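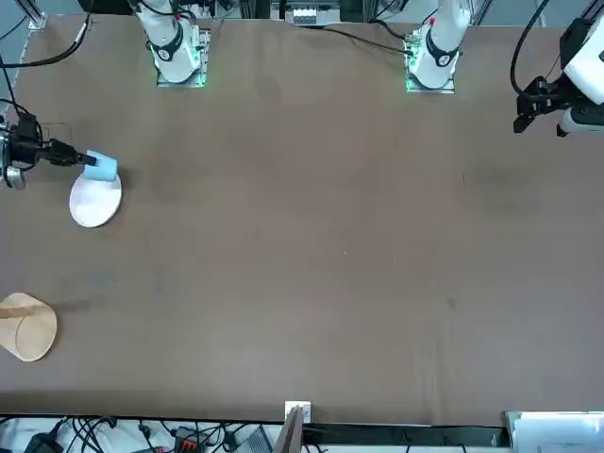

The big brown table at Nestville.

About Wosar

Wosar is a small art school with one long room, a kiln we share with the pottery people next door, and strong opinions about paper. We teach drawing, painting and printmaking to adults, most of whom were told at school that they couldn't draw and have held a grudge ever since.

Gwawr Craddock started the place after years of teaching art history to teenagers at 8:30 in the morning. She wanted students who had chosen to be there. The first class was held in her garage in Rerkden, with five people and one good lamp, and the subject was a cabbage. Two of those cabbages still hang in the office. We've had offers for one of them.

We moved to Nestville when the garage sprang a leak over the etching press. The press is a Phillips, weighs more than a small car and came up the stairs in pieces over a very long Friday. It will not be moving again.

What we teach

Term classes cover life drawing, watercolour, oils, lino and drypoint. Beginners start with charcoal, which is cheap and makes a mess of everyone equally. There's also a winter program of evening talks in July, when Gwawr gets to show slides of Dutch still life and complain about how the lemons are always better than hers.

We don't grade anything and we don't hand out certificates. At the end of each term the work goes up on the walls, friends come, the cheese runs out early, and somebody's uncle asks whether the abstract one is the right way up. (It has been wrong once. The painter preferred it.)

The library

Our lending library holds 3,646 books on art and one on carburettors, which was donated in a box and has been borrowed more often than the Cubists. Students can take home up to 5 at a time. Please don't use the Vermeer monograph as a palette. You know who you are.

Finding us

We're upstairs in Nestville, above the framer. The door sticks, so push harder than seems polite. New students are welcome to sit in on a class before they enrol, and all materials for the first night are supplied, including the apron.

Contact: front desk, Wosar, Nestville | © Wosar | Back to top
14 shares | 3 comments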